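Shirt folding, month two: what are we paying for?

The data page on the Zondgate site now says 600 in large type. Members have asked what the number means, so it seemed fair to spend an item of this newsletter on it.

It means 600 recorded attempts at folding laundry with a pair of arms, steered by a person. Each attempt is saved with the joint positions and the video from every camera, and the lot goes to train the Stoltus model, which is supposed to learn folding by copying. Of those, 509 passed review. The rest were thrown out in April under rules that have been written down only since then, and I would like to see those rules applied a second time by a different reviewer before I trust the figure.

My bigger worry is variety. A model that has watched the same table under the same lights learns that table. Prustden made this mistake with its towel set, reported lovely results, and then moved the rig to another room. The results did not come along. Our own plan calls for 10 garments. So far the session notes list 3 in regular use, and the operators admit they reach for the ones that behave.

T-shirts are a reasonable test, I will grant that. Knit cloth sags, bunches and hides its own corners, and a good grip at one point tells you very little about where the sleeve has gone.

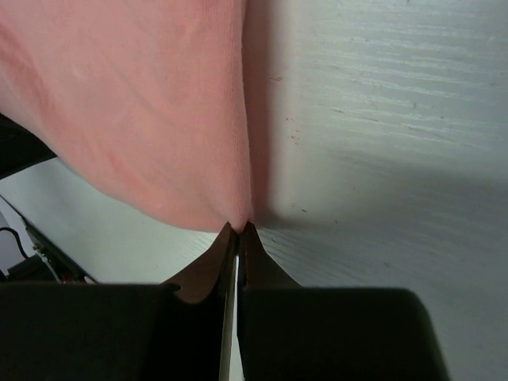
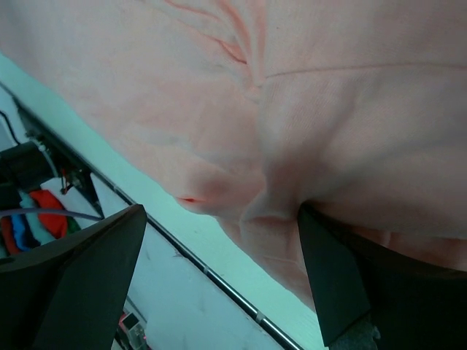
The whole table, with both arms: 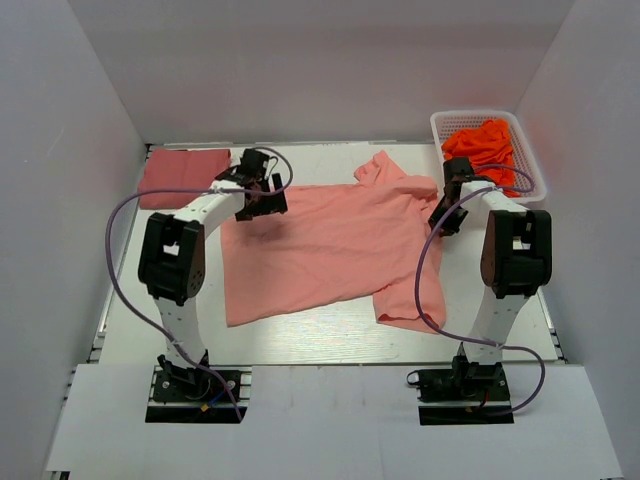
Manninen disagrees with nearly all of the above, and asked for space to say so. The argument goes that a narrow set is the right place to start, that a model which can't fold one shirt on one table has no business being shown a second table, and that throwing out clumsy attempts matters more than adding new clothes. "You want breadth before we have anything worth spreading," was the way it was put to me. Manninen would also like it noted that some of the clumsy attempts were kept on purpose – the ones where the operator lost the cloth and got it back – so that the model sees a recovery now and then.

Fine, but then those attempts should be tagged, and at present they aren't. Anyone opening the set cold would have no way to tell a planned recovery from a bad Tuesday.

I have asked for two things before the next batch is recorded: tags on the recoveries, and a held-back group of shirts that stay out of training altogether. The first has been agreed. The second is "under discussion," and I will report back when it stops being.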